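Fledton visit, quick notes before I lose them

Got to Fesasville a little after 9, December, no parking. Wegener runs its home-handling trials out of an apartment here, not a lab. Agnes McIver met me at the door and went straight to the fault, which I appreciated.

The fault: Prilteo, their laundry sorting setup, stopped letting go. Grip 731 in a long run, jaws shut on a sleeve and ignored the open command. Operator pulled. Sleeve tore, and he got a pinched thumb. No stitches, but it went in the log as an injury and everything stopped for 7 days.

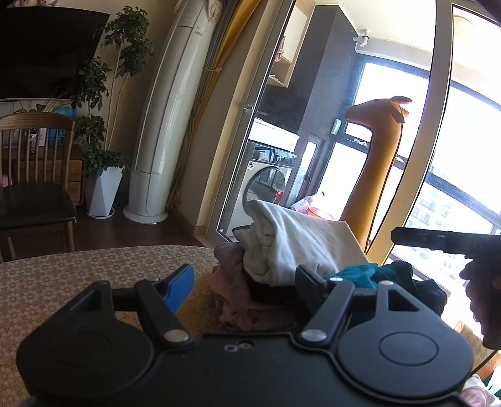
Cause took them a while. First guess was software. Wrong. A pivot on one linkage had worked tight, the motor hit its current limit, and the controller read that as "still holding something heavy" so it kept squeezing. Nasty loop. They went back thru the logs and found 122 slow releases before the bad one. No alarm on any of them. Agnes was pretty blunt about that part, said somebody should of been looking at release times from the start.

Changes so far: release timer, hard cutoff if the jaws don't open, pivots checked every morning. Gloves too. 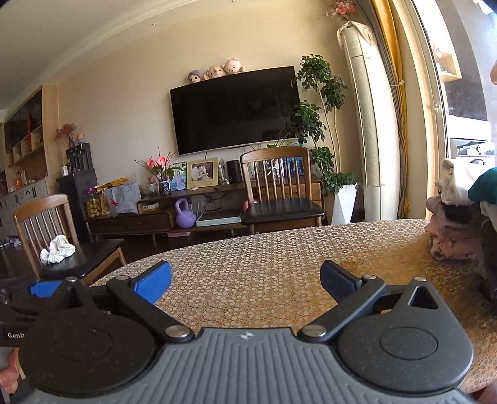 I asked why the cutoff wasn't there to begin with. Cost and hurry, basicly. The replacement run is set for 980 grips and they won't sign off if even one release is slow. Seems strict to me, but it wasn't my thumb.

Still don't know: who reviews the log on nights. Asked twice, got two answers. Will email Agnes.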